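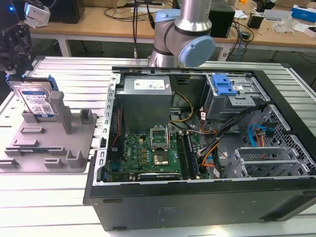

According to the workshop supervisors at Trerko, whose remarks were collected for this edition, apprentices lose more time to drives and their cables than to any other part of a desktop computer, and most of that time goes on refitting. Supervisors at the Hestthorpe depot put the processor socket first. Both views are reflected in the order of this chapter.

Chapter 8
Dismantling and Refitting the Desktop Tower

8.1 Scope

Chapter 7 dealt with faults that can be traced with the case closed. The present chapter covers work inside the case: storage drives and their caddies, memory modules, expansion cards, the processor and its retention frame, and the power supply. Laptops are treated in Chapter 11.

The job records used in the tables come from the Mesine repair centre and comprise 3,590 towers. Of these, 700 were opened for a drive fault alone.

8.2 Position of the case

The tower is laid on its side with the open face upward. Boards and sockets can then be reached from above, and a dropped screw stays in view more often than it does in an upright case. Mains power is disconnected before the side panel is released.

8.3 Terms

Caddy: the carrier in which a 3.5-inch drive is mounted.
Cage: the fixed metal structure that receives the caddy.
Retention frame: the hinged metal part that holds the processor in its socket.

The Leclerc numbering of connectors is used throughout and is set out in Table 8.2.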